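Teaching two arms to tidy a table: our second-term project report
Cillian Horgan, Eimear Gallagher and Rangi Doolan
2/26/18
14 shares | 3 comments

When we first sat down with our supervisor, Pirmin Plattner, we had a grand plan that involved a whole kitchen, and he very kindly let us talk for a good while before asking how many examples we thought we could record before April. That question shaped the rest of the project. We settled on one tabletop, a handful of household things and a set of toy blocks, with a person guiding both arms through each job while the cameras and the joint readings were saved together. We named the project Grosov, after a café we were sitting in at the time.
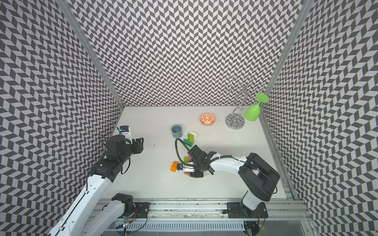
Cliltville Student Robotics Club, Breathnach Building

We agreed early on that the blocks would be the main job, with the cup, the floral bowl and the green glass on its rack left out on the table as well. Eimear argued for this and she was right, I think. Our first batch was recorded with only blocks on the table, and the trained model did lovely things until Rangi put a mug down, at which point it lost its way completely! So the surroundings became part of the lesson, and we moved them a little between recordings.

Each recording (we call them "goes", and the name has stuck) starts with the person at the controls reading the task aloud, which sounds silly but did stop us drifting off into jobs we hadn't been asked to do. By the end of the term we had 528 goes saved. We kept 260 of them for the first round of training, after watching every single one back over more cups of tea than I would like to admit.

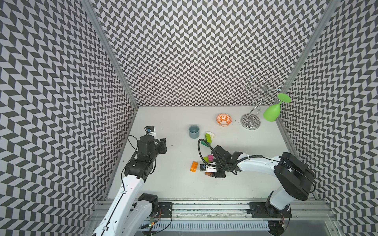 Choosing what to keep was harder than the recording. Our rule at first was to throw out any go with a fumble in it, but Ultan Hanrahan from the year above pointed out that a model which has never seen a fumble has no idea how to get out of one. We went back through the rejects and rescued those where the person missed a block, paused, and picked it up properly on the next try. The ones where somebody simply gave up stayed out.

The other lesson was about hands. Cillian is quick and I am slow, and for a while the model seemed to copy whichever of us it had seen last, hurrying and dawdling within the same job. We now swap over after every 2 goes and try to keep to a similar pace.

Still to do: more goes that need both arms at once, a tidier way of naming the files (Basasov, our little sorting script, still falls over on spaces), and a proper test with objects the model hasn't met before.

3 comments | Share this report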